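News > Around Tronerby > February

Small bins land on the craft tables
February, by the newsletter desk

Well, the bins have finally turned up! If you've been down to the Tronerby workshop this month you'll have noticed we've stopped dragging everything over to that one big wheelie bin by the back door (the one with the dodgy wheel, may it rest in peace). We've ordered 32 benchtop bins through Zindberg instead, and 18 of them are out already. The rest are waiting on a delivery that keeps getting pushed back, so please be nice to whoever is on the desk when you ask.

I was a bit of a grump about the whole thing at first, I'll admit. I like a clear table and I didn't fancy a bin sitting next to my elbow while I worked. But after a fortnight I'm a convert. You finish with a wrapper, in it goes, and you haven't walked 52 steps there and back and forgotten what you were up to.

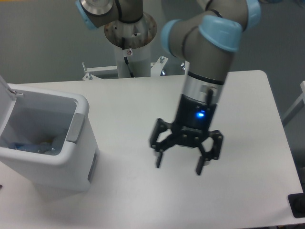 Soft plastics are still the tricky bit. Our recycler, Ung, takes them separately from the bottles, and so far they're all going in together. I had a look at one of the white bins with its lid up and it was clear and blue plastic, all scrunched, with a bit of yellowish something in there too. Flattening things would help heaps, as these bins are small and they fill up before morning tea.

Colour stickers for the lids are coming from Zondix next month, so we'll all know which bin is for what. Until then, paper goes in the tub under the sink, food scraps go in the green caddy, and batteries go to the front desk, please, never in the table bins. If yours is full, empty it into the cage outside before you head home. The cage gets locked at 6 pm.

Contact the newsletter desk | © Tronerby Workshop News | Back to top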